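Section 4. Holding an outdoor demonstration on the open day

This section is for the person who leads the demonstration of the Cikeck path robot in front of visitors. It does not replace Section 2 (Charging) and Section 3 (First start). Please finish both sections before you bring the robot outside.

Text of this section checked by Wissam Aoun, Tuesday, June 30, 2026.

4.1 What you need

Cikeck robot with full battery
Hand controller with neck strap
Red stop key and the spare stop key
2 marker posts
Visitor rope, 60 meters
Printed route card (the last page of this manual)

Note: The rope from the Aguiar indoor kit is too short for a path. Use only the outdoor rope.

4.2 Choosing the route

1. Walk the full route on foot one time before you choose it. Look for loose stones, open drains and steps.

2. Choose a paved path that is wide enough for the robot and for people who pass by. The people should be able to pass without stepping on the grass.

3. Put one marker post at the start and the other post at the turning point. Both posts must be visible from the place where you will stand.

4. Check where the shade of the trees will fall at the hour of the demonstration. The robot drives more slowly when it goes from strong sun into shade. It is normal and you should tell it to the visitors in advance.

5. Write the route number on the route card. If the route is not saved yet, use the number 444, which is reserved for temporary routes.

Caution: Do not select a route that crosses a road for cars, even if the road is closed on the open day.

4.3 Preparing the robot

1. Place the robot at the first marker post, with the front side toward the turning point.

2. Insert the red stop key and turn it to the right until you hear a click.

3. Press the power button and hold it until the lamp becomes green. If the lamp stays yellow, see Section 7.

4. On the controller, open the menu "Visit" and select "Path with people". In this mode the robot keeps a larger distance from everybody and it does not go faster than walking speed.

5. Clean the front camera with the dry cloth from the box. Do not use paper, it leaves small lines on the glass.

6. Open the live view on the controller and compare the path in it with your route card.

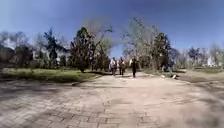
What should the operator do if people come toward the robot from the opposite direction?

Keep the robot at low speed and let it move to its right side by itself. If the people walk next to each other and the free space becomes too small, the robot will stop and wait. You do not need to press anything. Ask the people kindly to continue, and the robot will start again after the path in front of it is free.

4.4 Running the demonstration

1. Welcome the visitors and ask them to stay behind the rope. Explain where the robot will go and where it will turn.

2. Show the stop key to the visitors and show how it works. Many visitors, especially parents, ask for this first.

3. Press "Start". Walk beside the robot, not in front of it, at a distance of 2 meters.

4. At the turning point, press "Hold". This is a good moment for questions.

5. Press "Return" and walk back with the robot to the first marker post.

Caution: A child may not hold the controller alone. The operator keeps the strap on the neck during the whole demonstration.

Note: If the Platedness display program is installed, the live view can be shown on a large screen under the tent. Connect the screen before you press "Start". When it is connected later, the view can freeze for a short time.

4.5 After the demonstration

1. Turn the stop key to the left and take it out.

2. Remove dust and grass from the wheels with the soft brush.

3. Write the battery level in the logbook, together with every stop that you did not expect.

4. Delete temporary route 444 from the menu "Routes". Otherwise the next operator will load your route by mistake.

5. Return the robot and both keys to the Famwood storage room. The next planned demonstration is in July, so please leave the battery half full and not on the charger.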